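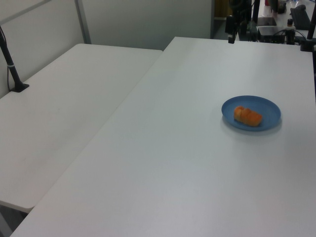 Der blaue Teller auf dem großen Tisch, links der zweite Tisch mit der Stange auf ihrer Grundplatte.

Lollodwood Klapptisch und Stativstange von Adov im Test: Arbeitsplatz für den Roboterarm in der Gemeinschaftswerkstatt

Wir bauen seit dem Herbst in der Werkstatt Bistinell an einem Arm, der Essen vom Teller aufnehmen und in eine Schale legen soll. Der Arm ist ein Bausatz, über den ich schon geschrieben habe. In diesem Bericht geht es um das, was darunter und daneben steht, also um die Tische, die Stangen und die Kamerahalterung. Alles ist selbst bezahlt.

Tisch

Gekauft haben wir zwei Klapptische von Lollodwood in Weiß, einen großen und einen kleineren. Die matte Oberfläche ist für Kamerabilder gut geeignet. Unser vorheriger Tisch hatte eine glänzende Platte, und die Deckenlampen spiegelten sich darin so stark, dass die Erkennung den Tellerrand regelmäßig verlor. Mit den neuen Platten ist das Problem weg. Schatten gibt es weiterhin, die stören unsere Software aber nicht.

Weniger gut: Die beiden Tische sind nicht gleich hoch. Der kleinere liegt etwas tiefer, und an der Fuge bleibt eine Stufe. Verstellbare Füße hat keiner von beiden. Wir haben zuerst Filz untergelegt, der drückte sich nach wenigen Tagen platt. Jetzt lassen wir die Stufe, wie sie ist, und stellen nichts über die Fuge. Die gerundeten Ecken sind im Alltag angenehm, wenn man oft daran vorbeigeht, beim Anlegen eines Winkels zum Einmessen aber unpraktisch.

Die Platte verschmiert leicht. Glasreiniger hilft, Scheuermilch sollte man nicht nehmen, sie hinterlässt glänzende Stellen.

Stangen und Grundplatte

Die schwarzen Stangen kommen von Adov. Die Grundplatte ist flach und wird von oben in den Tisch geschraubt. Mitgelieferte Schrauben waren für unsere Platte zu lang, wir haben kürzere genommen. Vorbohren ist Pflicht. Nach dem ersten Anziehen saß alles fest, nach einer Woche Betrieb mussten wir nachziehen. Ganz senkrecht steht die Stange bei uns nicht. Für die Kamera ist das egal, solange sich der Winkel nach dem Kalibrieren nicht mehr ändert.

Eine Kabelführung fehlt. Das Kabel hängt neben der Stange herunter und wird an einer Stelle gebunden. Bei dem Preis hätte ich wenigstens zwei Klemmen erwartet.

Kamerahalterung

Die Klemme ist von Bodin, schwarz, mit Gelenk. Sie hält eine kleine Kamera ohne Nachgeben. Im Dauerlauf über 15 Stunden hat sich der Bildausschnitt nicht messbar verschoben. Das Gelenk ist allerdings schwergängig, Feineinstellung braucht Geduld und zwei Hände.

Betrieb

Gegriffen wird bei uns meist Gemüse in kurzen Stücken. Orange auf blauem Teller lässt sich gut trennen, deshalb sind wir bei dieser Kombination geblieben. Bisher haben wir 500 Griffe protokolliert. Bei 5 davon stieß der Arm gegen den Tellerrand, das lag an unserer Bahnplanung. Der Tisch schwingt bei schnellen Bewegungen leicht nach. Wer mit hohem Tempo fahren will, sollte etwas Schwereres nehmen.

Den Rechner und die Kabel würde ich beim nächsten Mal von Anfang an unter die Platte hängen. Bei uns liegt das alles hinten, und jede Änderung kostet Sucherei.

Bewertung

Tische: gut, Abzug für den Höhenunterschied
Stangen: ordentlich, Schrauben selbst besorgen
Klemme: sehr gut, wenn man selten verstellt

Die Tische würde ich wieder kaufen, dann aber zwei gleiche. Einen Nachtrag zur Steifigkeit mit Querstrebe gibt es im Februar.

Stand: 24. Januar 2026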